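Cable & Couch Forums > Scheduling and Ratings > Camunora moving to Sunday, and splitting the season

Page 1 of 1

porchlight_dvr
So the network put out its fall plans and Camunora is off Thursdays. New season is 24 episodes, split in half, 12 before the break and 12 whenever they feel like it. First half starts in November, on Sundays, at ten, up against football running long and everybody's dread of Monday morning. I have watched this show since the pilot and I would like to know what I did.

gravyboat72
You watched it on the DVR three days late like the rest of us. That's what you did.

porchlight_dvr
My name is not an admission of guilt.

mrs_static
I don't see the problem with Sunday. Dondano did fine on Sunday for years. People are home, the kids are in bed, nobody wants to think. Camunora is practically built for not thinking.

tallboy_remote
Dondano had a lead-in people wanted to watch. Camunora is going to have a cooking competition where they cry over custard. Different situation. Also Dondano on Sunday lost a third of its audience the first year and everyone forgets that because the finale was good.

mrs_static
The finale was not good.

tallboy_remote
The finale was the best hour of the decade and I'll be taking no questions.

gravyboat72
Please do not do the Dondano finale again. There's a locked thread for it and it has 2188 replies. I read all of them once when I had the flu and I came out of it with no opinion on the finale and a low opinion of the rest of you. 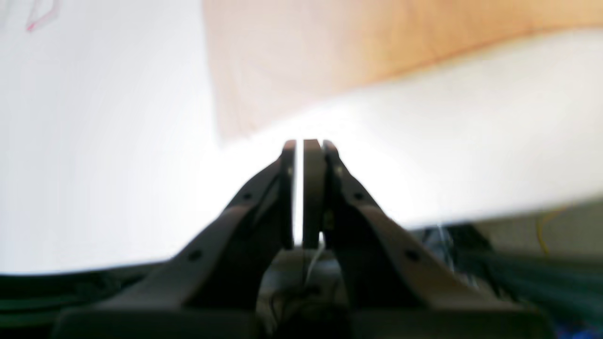
Last updated: 18 March 2015

porchlight_dvr
Back on topic. Does anybody know if the split means they cut the budget? Season three had that stretch where every scene took place in the same hallway. They put a plant in it and called it the embassy.

quietchannel
It was two plants by the end. My guess is yes on the budget. A split season lets them pay for half, see how it does, and then discover that the second half was always planned as a "limited event." They did that to Ovano. The last six of Ovano aired on Saturday afternoons in the summer, two at a time, like they were trying to get rid of zucchini.

mrs_static
Ovano deserved it. The amnesia year alone.

quietchannel
I'll give you the amnesia year. I won't give you the rest. The courtroom episodes were as good as anything on network and they got beat by a rerun of a bowling special.

tallboy_remote
Was that the one with the left-handed guy? I remember liking that.

quietchannel
The bowling or the courtroom?

tallboy_remote
The bowling.

lampshade_lou
New here, long time reader. I may be missing something but isn't the bigger news that Andreadis is getting the Thursday slot? It's a costume drama set in 1789 and from the trailer it looks like everyone in it owns the same wig. They're giving the best hour of the week to that and sending a hit to Sunday at ten?

gravyboat72
Welcome Lou. "Hit" is generous. Camunora has been sliding since the twins came back.

lampshade_lou
I liked the twins.

gravyboat72
Somebody had to.

porchlight_dvr
Be nice to the new person, there are only so many of them. And Lou's right, that's the part that gets me. Andreadis has been "coming soon" for two years. It's been recast, reshot, moved to spring, moved off spring. They've spent so much on it that now it has to go somewhere people will trip over it. Camunora just happened to be standing there.

mrs_static
I saw the longer trailer before a movie and I thought it looked good. The lady with the letter opener is going to be a lot of fun. You can all laugh at the wigs, I'll be there on the first night with a sandwich.

tallboy_remote
You said you'd be there on the first night for Ovano too.

mrs_static
I was. Then came the amnesia.

quietchannel
One thing in favor of the move, and I say this as a person who has complained about every schedule change since I got cable: ten o'clock gets them out from under the eight o'clock rules. The first two seasons were a lot meaner. The poisoned soup would never have made it to air last year. If Sunday means somebody can get poisoned again I'm willing to stay up.

porchlight_dvr
That's the first cheerful thing anyone's said in this thread. I hadn't thought about the soup.

gravyboat72
It was at nine on Thursdays last year, though, not eight. And the soup aired at nine. So the rules had nothing to do with it, they just ran out of soup.

quietchannel
It was at eight for the second half. They moved it in January for the skating and never moved it back.

gravyboat72
I have no memory of this, and I watched it.

tallboy_remote
You watched it on the DVR three days late.

gravyboat72
OK.

lampshade_lou
Does the football thing mean it'll start late every week on the East Coast? Do I need to pad the recording?

porchlight_dvr
Yes. Pad it by an hour. I lost the end of a Dondano episode once and got most of a local car dealer instead. Set it for the show after as well if your box lets you, mine does but it sulks. West Coast people don't have to do any of this, and they'll tell you so.

westcoast_wendell
Starts right on time out here.

mrs_static
There he is.

porchlight_dvr
I'll put up an episode thread when we get an actual date. No spoilers in the title this time, and that includes "RIP" followed by a row of dots. We all knew who it was. There's only one character with that many enemies and a boat.

tallboy_remote
Can we have a separate thread for Andreadis? I want to keep a tally of the wigs.

mrs_static
Fine, but I'm starting it, and I'm calling it the appreciation thread.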